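4. Hanging a stretched canvas with the Otport rail

The Otport rail holds one or more canvases up to 12 kg each. Read this section through before you drill.

1. Mark the rail line on the wall with a pencil and level. For most rooms, set it 200 mm below the ceiling.
2. Drill at each mark and push in the wall plugs supplied.
3. Screw the rail to the wall. Tighten the end screws last.
4. Slide the two cord hooks into the rail from the open end, then fit the end cap.

Note: On plasterboard, use the Ortner anchors (sold separately). The standard plugs are for brick and concrete only.

Keep the small parts together on a clear table until the rail is up.

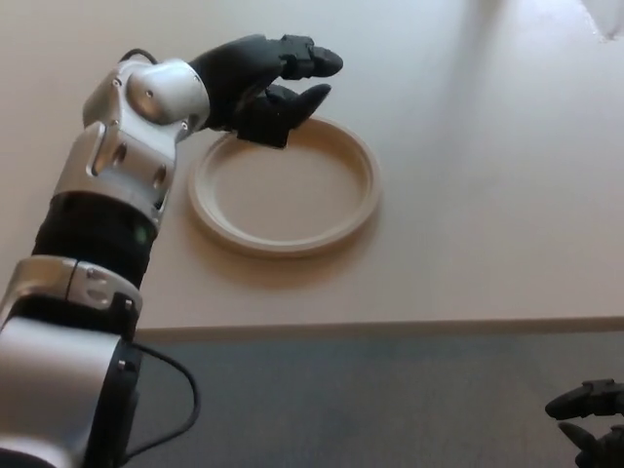
4.1 Fitting the cords

1. Lay the canvas face down on a clean cotton sheet.
2. Fix a D-ring to each side bar of the stretcher, a third of the way down from the top.
3. Clip one cord to each ring. Cords are 700 mm long and can be trimmed.
4. Lift the canvas and hang both cords on the hooks. Adjust until the top edge is level.

Caution: Do not screw through the stretcher into the canvas. Do not hang unvarnished work above a radiator.

For canvases wider than 90 cm, add a third hook at the center. See section 5.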